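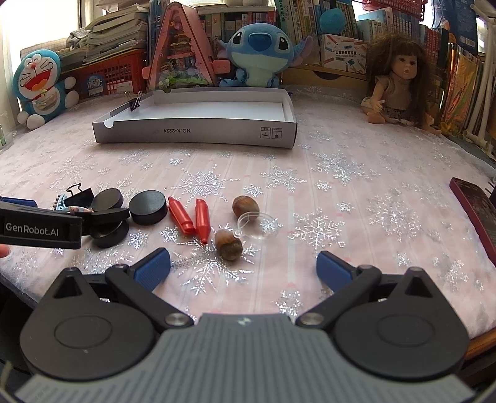

Posted by Quintanilla Clinic Supply Desk | Category: Cold storage, vaccines | Status: Closed

Ticket 53 – Vaccine refrigerator shows high temperature alarm after January delivery

Original report

The main vaccine refrigerator at the Quintanilla clinic is an Avico upright unit with a Satside temperature logger. The logger went into alarm at 6:40 a.m., before the clinic opened. The display on the refrigerator door read 5 degrees C, within the normal range of 2 to 8. The logger read 9.4. The flu and hepatitis B stock had been delivered by Femex the previous afternoon and put away by the closing shift.

We need to know which reading is right and whether the stock can be used. Patients are booked from 9:00 a.m.

First response, 7:05 a.m.

Do not give any doses from this unit until the readings have been checked. Do not throw anything out either. Move all the stock to the backup refrigerator, bag it, and label it "Do not use – under review" with the time. Keep the boxes in the same order they were in, and write down which shelf each one came from.

Please send the logger file for the last two days.

Update from clinic, 7:50 a.m.

Stock moved and labeled. 17 boxes in total. The backup unit is at 4 degrees on both its own display and its logger. File attached.

The morning flu appointments have been switched to the afternoon. Front desk is calling people.

Review of the logger file, 8:30 a.m.

The temperature is steady between 4 and 5 until 4:10 p.m., when the delivery was put away. It goes up to 7 and comes back down, as you would expect with the door open. At 5:20 p.m. it starts to climb again and passes 8 at 6:00 a.m. The climb is slow and even. A door left open gives a much sharper rise.

The door display uses a sensor near the fan at the back. The logger probe should be in the middle of the center shelf, in its glycol bottle. Can you confirm where the probe is now?

Update from clinic, 8:55 a.m.

The probe was not on the center shelf. It was on the top shelf, pushed against the left wall, and the bottle was on its side. It looks like it was moved to make room for the hepatitis B boxes. Some boxes were also up against the rear vent. The bottle still has fluid in it.

Steps taken

1. Probe bottle set upright and returned to the center shelf.
2. Rear vent cleared, with a hand's width left between the back wall and the nearest tray.
3. Door gasket wiped down and checked with a strip of paper on all four sides. The paper held everywhere except the lower hinge corner, where it pulled out easily.
4. Refrigerator run empty with the door closed. Logger read 4.6 after 40 minutes and stayed there.
5. Second Satside probe placed next to the first. The two agreed to within 0.2.

Cause

Blocked airflow was the main cause. The air at the back stayed cool and the upper shelf warmed up, so both readings were probably correct for the spot they were taken in. The weak gasket corner may have added to it. We can't say how much.

Stock decision

All 17 boxes were treated as exposed to the highest logged temperature, 9.4, for the full time above 8. Lot numbers and times were given to each manufacturer by phone. Written replies came back for both products by 2:15 p.m. and cleared the stock for use with no change to the expiration dates. The replies are saved with this ticket. Any further time out of range has to be added to this one, so the boxes have been marked with the date and hours.

Flu appointments started again at 3:00 p.m.

Follow-up

Gasket ordered from Avico, part expected in 7 working days. Until it is fitted, keep the unit no more than half full and put the overflow in the backup.

Tape now marks the probe position on the center shelf. The closing checklist has a new line – logger reading and door reading both written down, and a call to this desk if they differ by more than 1 degree.

Alarm texts were going only to the day phone, which is switched off overnight. The on-call phone has been added. Test alarm sent and received.

Gasket fitted, paper test passed on all sides. Closing ticket.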